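Household manipulation (robotics)

From the Hinwood Open Guide to Machines at Work

Household manipulation is the branch of robotics that deals with picking up, moving and using ordinary objects in ordinary rooms. It takes in chores such as clearing a bench, loading a dishwasher, folding towels and putting away groceries. The field overlaps with shop-floor handling, where much of its equipment comes from, but its problems are different and in many ways harder. A factory can be arranged to suit a machine. A kitchen is arranged to suit the people who cook in it, and it changes every time one of them makes a sandwich!

Whether machines can do household chores yet is a question with a cheerful but partial answer. They can do pieces of many chores, some of them very well. A whole chore from start to finish, in a home the machine has never met, is still beyond most systems.

Background

Robot arms have welded, painted and stacked for decades. Early work on home robots borrowed those arms and soon ran into trouble with clutter, soft materials and odd shapes. Floor-cleaning robots were the first real success in the home, partly because a vacuum doesn't need to grasp anything. Arms have come along more slowly, and the most exciting progress has been in learning, where a machine works out its movements from many attempts or from recordings of people guiding it through a job.

Grasping

Most research arms use a parallel-jaw gripper, a simple hand with two fingers that open and close. It is a wonderfully capable tool for something so plain. With good planning it can lift a cup, turn a knob or pull a drawer. Long, thin items are a favourite test, as the fingers must come in at the right angle and close on a narrow target. A knife or spatula adds a further choice: a person taking one up nearly always goes for the handle, while a machine has to be taught that one end is for holding and the other for working.

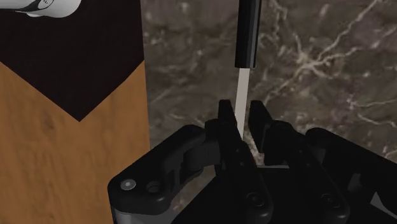
Approach matters as much as grip strength. A finger that arrives a little too far to one side can push an object away or tip it over, and a grasp that looks sound may still twist once the weight comes on. Hard, shiny surfaces make things trickier again, as glare and reflections can confuse depth cameras. Many systems now plan several possible grasps, score each one and try the best, then go back to the list if it slips.

Simulation

A great deal of practice takes place in simulated kitchens. A computer can run the same task over and over with the objects moved, the lighting changed or the bench given a new colour, and broken dishes cost nothing. The Praltar task set, a teaching collection used by student groups, has 259 short kitchen tasks sorted into 7 families, including reaching, lifting, placing and opening. Of these, 199 involve a single object. The rest ask for two or more steps in order, and that is where scores tend to drop.

Round objects get their own attention in simulation. A ball has no handle and no flat side, and it may roll at the first touch. It makes a lovely starter problem, easy to describe and surprisingly rich once the arm begins to move. 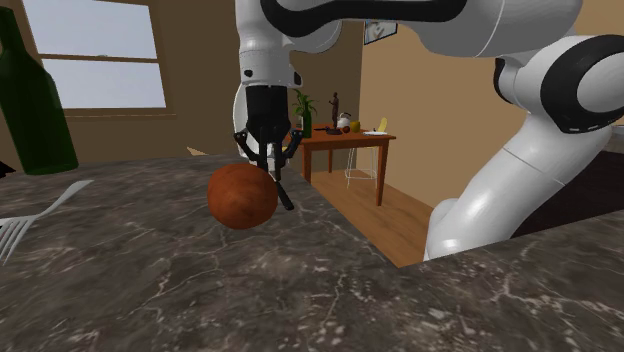

A simulated arm reaching down to a ball on a kitchen countertop, with the gripper still open.

Skills learned this way don't always carry over to real rooms. Friction, soft materials and the slight give in a real finger are all hard to model, and a policy that does well on screen can fumble with a real tea towel. Researchers call this the reality gap. Common ways of narrowing it include varying the simulation widely and adding a small amount of practice on real equipment.

State of the art by chore

Clearing a bench: good with rigid items that are well spaced, weaker with stacks and spills.

Loading a dishwasher: possible with known dishes and a known rack, though slow.

Folding laundry: improving quickly, and great fun to watch, but still sensitive to the size and type of cloth.

Cooking: single steps such as stirring or pouring are within reach. Judging when onions are done is another matter.

Measuring progress

Comparing systems is difficult because groups use different rooms, objects and rules. The Tichý scale, used in the Praltitz kitchen trials held each October, rates a run from 0 to 5, with 5 given only when the chore is finished without help and nothing is left out of place. Speed is recorded separately, so a slow, careful robot can still earn full marks.

See also

Robot gripper; Motion planning; Learning from demonstration; Reality gap

This article was last revised on 31 December 2020.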